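Custodska opens a second key and lock counter in July

I've been cutting keys for most of my working life, so it makes me very happy to write this one myself. Custodska, our little lock and key shop, is opening a second counter in July, inside the Wadon hardware store on Skornska Street — yes, right by the paint!

We'll keep 34 kinds of key blanks behind the counter, and most house keys will be ready in 5 minutes. The first 2 weeks come with a free spare for anyone who brings in an old key to copy. Our partner Piątek will supply the cylinders, the same ones we've been fitting at the main shop.

Storerooms and back offices

Small businesses ask us about this more than anything else (well, after lost keys). A lever handle and a keyed lock will do for plenty of back rooms, and we can match new keys to the lock you've already got. Bring the old key along, or a photo of the lock plate if you can't find one.
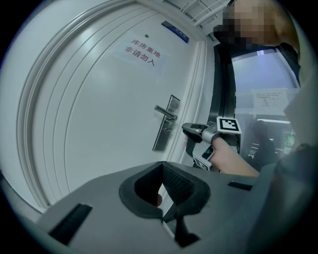 Hours and contact

The new counter opens at 9 a.m. and closes at 5 p.m. Press questions can go to the main Custodska shop, where I pick up the phone most mornings.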